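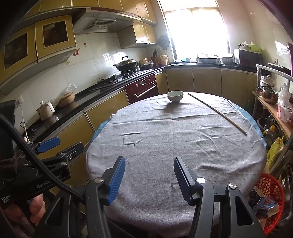 1/
하반기 핸드헬드 그리퍼 장비 예산안을 2025년 7월 15일에 올렸다. 총액은 3242만 원. 가정집 주방에서 작업하는 팀 기준이고, 항목을 어떻게 나눴는지 적어 둔다. 비슷한 구매를 준비하는 분들이 참고하면 좋겠다.

2/
수량부터. 양손용 세트로 3세트를 신청했다. 두 세트는 매일 현장에 나가고 한 세트는 사무실에 둔다. 처음에는 현장용만 적어 냈는데 Murray Petrenko가 검토하면서 예비 세트를 넣으라고 했다. 한쪽만 고장 나도 양손 작업은 그날 못 하게 되니 맞는 말이라 바로 고쳤다.

3/
견적은 Sarnel과 Nerkero 두 곳에서 받았다. 본체 단가는 Sarnel이 낮다. 대신 손가락 패드와 케이블이 별매라서 합계로 보면 차이가 많이 줄어든다. 견적서를 비교할 때 본체 가격 줄만 보면 안 된다. 부속이 포함인지 별도인지 행을 하나하나 맞춰서 표를 다시 만들었다.

4/
소모품은 따로 항목을 뺐다. 올해 상반기 작업이 241회였고, 제일 자주 주문한 것이 손가락 패드였다. 그다음이 케이블. 작년 예산서에는 둘 다 '기타'에 묶여 있어서 얼마를 썼는지 영수증을 뒤져야 했다. 올해는 패드, 케이블, 나사류, 장갑을 각각 한 줄씩 적었다.

5/
케이블은 길이 때문에 고민을 좀 했다. 주방은 좁고 식탁 옆에 선반이나 바구니가 붙어 있는 집이 많다. 길면 식탁보나 냄비 손잡이에 걸리고, 짧으면 조리대 안쪽까지 손이 안 간다. 두 가지 길이로 나눠 주문하고 집 구조를 보고 골라 가져가기로 했다. 편조 피복으로 통일한다.

6/
작업 대상 물건값도 예산이다. 이걸 빼먹는 팀이 의외로 많다. 식탁보, 천, 그릇, 포장 상자, 비닐봉지 같은 것들. 하나하나는 싸도 집마다 다르게 준비하면 금액이 꽤 된다. 포장재는 버리는 것을 모아서 쓰기로 해서 0원으로 잡았고, 천류는 세탁비를 넣었다. 바닥에 놓는 바구니는 집에 있는 것을 쓴다.
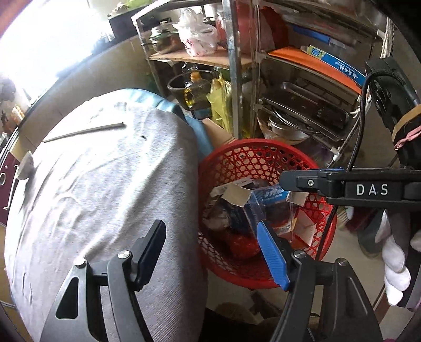 7/ 운반과 보관
하드케이스는 Turcotte 제품으로 정했다. 한 세트가 한 케이스에 들어가고, 안쪽 스펀지를 잘라 쓸 수 있다. 엘리베이터 없는 집도 가야 해서 바퀴 달린 큰 케이스는 뺐다. 장갑과 고무 밴드는 케이스마다 작은 주머니에 넣어 둔다. 장갑은 흰색으로 계속 간다. 사이즈는 중간 것만 사면 꼭 모자라니 섞어서 주문할 것.

8/ 임대도 따져 봤다
Cokcombe에서 월 단위 임대 견적을 받았다. 짧게 쓰는 팀이면 임대가 낫다. 우리는 연말까지 계속 쓸 계획이라 구매로 갔다. 임대 조건에서 걸린 부분은 파손 기준이었다. 패드 마모를 정상 사용으로 보는지 문의했는데 답이 애매했다. 임대 생각하는 분은 계약 전에 이 부분을 서면으로 받아 두시길.

9/ 예비비
전체의 20%를 예비비로 잡았다. 재무 쪽에서는 높다고 했다. 작년에 낮게 잡았다가 추가 품의를 두 번 올렸고, 승인 기다리는 동안 잡아 둔 집 일정을 미뤘다. 그 기록을 첨부했더니 그대로 통과됐다. 남으면 패드 재고로 돌린다.

10/ 납기
Nerkero는 재고가 있고 Sarnel은 주문 제작이다. 최종적으로 본체는 Nerkero, 여분 케이블은 Sarnel로 나눠서 발주한다. 발주처가 둘이면 검수도 두 번이라 귀찮기는 하다. 8월 안에 전부 받는 조건으로 넣었고, 늦으면 예비 세트부터 뒤로 미룬다.

11/ 검수 항목
도착하면 확인할 것만 적는다. 턱이 끝까지 벌어지고 닫히는지. 좌우 패드 높이가 맞는지. 관절 핀이 헐겁지 않은지. 케이블을 꽂은 채로 손목을 돌렸을 때 접촉이 끊기지 않는지. 본체 번호와 케이스 번호를 같은 표에 적는다. 작년에 이걸 안 해서 세트끼리 좌우가 섞였다.

12/ 빠진 것
올리고 나서 보니 공구를 안 넣었다. 육각 렌치 한 벌이면 되는 금액이라 소모품에서 처리할 예정. 그리고 교통비는 장비 예산이 아니라서 여기에 없다. 주차비까지 물어보는 분이 있는데 그건 운영비로 따로 올린다.

13/
견적 비교표 양식은 업체 단가를 지우고 공유할 수 있다. 필요하면 댓글로. 발주 끝나면 실제 납품일과 검수 결과는 이 타래에 이어서 적겠다.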